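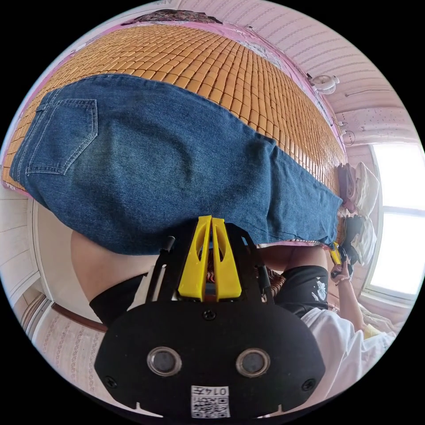 Denim laid flat on a bamboo tile mat, ready for folding.

How to fold and sort clothes on a bamboo bed mat

Stosside home pages. Last updated 25 July 2020.

A bed is the largest flat surface in most small flats, so it often ends up as the folding table. If yours has a bamboo tile mat on it for the summer, you can leave the mat where it is. The small tiles give a firmer base than a quilt and denim lies quite flat on them. Thin knits need a little more care, as they can catch between the tiles.

What you need

The bed, cleared of pillows if possible
A dry cloth
A bag or basket for anything that has to be washed again
A drawer or shelf with space in it

Before you start

Wipe the mat with the dry cloth, working along the rows of tiles. Pull it straight so that the sheet underneath shows evenly at the sides. A mat that has ridden up will make a curve under the clothes and the folds will come out crooked. Do up zips and buttons, and empty all pockets.

Folding a denim skirt

1. Lay the skirt lengthwise with the back pockets facing up. Smooth it from the waistband down to the hem with the flat of your hand.

2. Fold one side over the other so that the pockets meet. Line up the side seams first and let the rest follow.

3. If the skirt flares, turn the point of the hem inwards to make a straight edge.

4. Fold the hem up to just below the waistband, then fold once more. A knee-length skirt should end up roughly 17 cm deep -- shallow enough to stand on its edge in most drawers.

Heavy denim springs open if you fold it too tightly. Leave the last fold a bit loose and put something on top of it for a few minutes.

Sorting the rest

Put soft things in a heap at the foot of the bed and work through them from there. Keep dark and light clothes apart if any of them are new, as dark dye can rub off on white cotton even when dry.
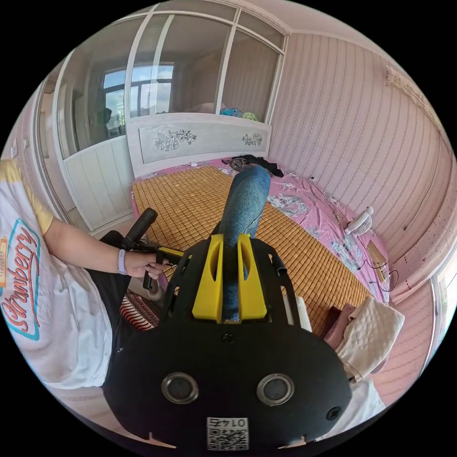 Crumpled clothes should be shaken out before you decide what to do with them. Hold them by the shoulders or the waistband, give them 3 or 4 good shakes and lay them down again. Most creases in dark cotton drop out this way. Anything that still looks tired goes in the wash bag.

T-shirts with a printed front are best folded with the print on the inside. Old prints can stick to each other in warm weather, so put a sheet of thin paper between them if they are going away until November.

Putting the mat back in order

Lift the mat at one corner and brush out any lint from underneath. Our Welon mat is 105 cm wide and can be rolled up by one person -- wider ones are easier with two. Always roll along the rows, never across a corner, or the threads between the tiles will stretch.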